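Walk-through checklist, second floor meeting room, Goltwood building. Done on a Tuesday, before the morning crowd could improve or worsen anything.

Marks used: **OK**, **FIX** (the room's users can do it), **REPORT** (goes to building services at Pravholm), **N/A**. The old form also had "Satisfactory With Reservations," which was how everything got marked, so it's gone.

## 1. Floor and walking routes

- [x] **Tiles sound, none cracked or lifting. OK.** They're big, pale and very shiny. Visitors compliment them. Visitors in leather soles compliment them more quietly.
- [x] **No spills or drips. OK.** Mop bucket was back in its closet, a career first.
- [ ] **Cables off walking routes. FIX.** Black cables are lying across the floor on the chair side. The last checklist said the same thing in the same words, and I considered photocopying it. Run them along the wall or put them under a cover. Tape over the top doesn't count as a cover, however much tape.
- [ ] **Power strips off the floor. FIX.** One white strip on the tiles where feet go. Mount it to the underside of the desk. The brackets were bought and are in the supply drawer, still in their bag.
- [x] **Hazard tape stuck down, edges flat. OK.** Yellow and black, runs at a slant. I pressed along the length of it with a shoe and nothing curled. What it's warning us about isn't written down anywhere, so please write it down.

## 2. Chairs

- [x] **Bases and casters intact. OK.** Rolled each one out and back. One of them pulls left like a shopping cart, but it gets there.
- [x] **Backs and armrests tight. OK.** The tall mesh one with the headrest is in the best shape, as it ought to be, given that people come in early to get it.
- [ ] **Chairs parked when not in use. FIX.** They drift. By lunchtime they're wherever the last conversation ended. Push them in against the desk or the wall, and leave the way to the door clear.
- [ ] **Gas lifts hold height. REPORT.** One sinks slowly during long meetings. Some would call that feedback, but it needs a new cylinder.

## 3. Desk

- [x] **Desk stable, no sharp edges. OK.**
- [ ] **Surface reasonably clear. FIX.** Small items and cables have formed a settlement. Anything unclaimed by Friday's cleaning goes in the lost property box, where it can meet the umbrellas.
- [x] **No food left out. OK.** Crumbs don't count as food under the current wording.

## 4. Ceiling, air and light

- [x] **Panels secure, no sagging or stains. OK.** The ribbed kind. They hold dust in the grooves and would like a long brush once in a while.
- [x] **Lights working, no flicker. OK.** Watched them for 5 minutes with my head back. Won't be doing that again without a chair, preferably one that doesn't sink.
- [ ] **Air vent slats clean. REPORT.** Air comes through, along with some gray fluff I'd rather not breathe twice. Pravholm to vacuum the slats at the August service.
- [x] **Ceiling fixtures tight to the ceiling. OK.** Checked from below, by looking. Ladder work isn't in the scope of this form, and neither am I.

## 5. Door and exits

- [x] **Door opens fully and closes by itself. OK.** Closes with feeling. The closer could be turned down a notch.
- [x] **Exit sign in the hallway lit. OK.**
- [ ] **Evacuation plan posted and current. REPORT.** The posted plan is for the Zerkcombe building. It's a very clear plan and would be a great help to anybody on fire in Zerkcombe.

## 6. Rolling whiteboard

The board gets a section to itself on account of its size. It's tall, it's on wheels, and it stands on the same shiny tiles that got the compliments in section 1.

- [x] **Frame and surface undamaged. OK.** Thin black edge all in place. Wiped clean too, so either the users are improving or they've stopped having ideas.
- [ ] **Caster brakes set. FIX.** I leaned on it and it left. Step on the brakes every time it's parked. Two of them are stiff and need the heel.
- [ ] **Legs clear of the walking route. FIX.** They splay wider than you expect and they're black and low. Turn the stand so they point away from the chairs.
- [x] **Glare acceptable. OK, barely.** The surface is glossy and picks up the ceiling lights. Angle it until you can read your own writing. If you still can't, that may be the writing.
- [x] **Markers stored upright in a cup. OK.** Red caps and yellow caps present. I've asked before what anyone writes in yellow, and the question stands.

Both views take in the board: 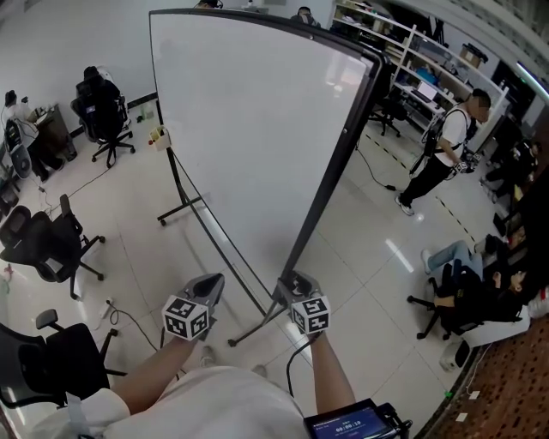
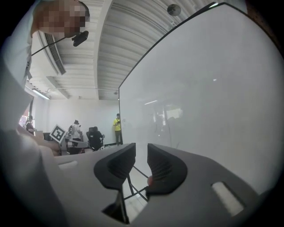
## 7. Follow-up

| Item | Who | When |
|---|---|---|
| Cables covered or rerouted | Room users | Before next walk-through |
| Power strip mounted | Room users | Same, brackets in drawer |
| Board brakes set, stand turned | Whoever moved it last | Now |
| Sinking chair | Pravholm | Next visit |
| Vent slats | Pravholm | August service |
| Correct evacuation plan | Building office | Overdue |

Total time for the walk-through was 45 minutes, including the argument with the door closer. Room 13 down the hall is next and uses the Nomura form, so don't copy these marks across; their boxes run in the opposite order and "1" means bad.

Completed forms go in the tray by the copier, face up.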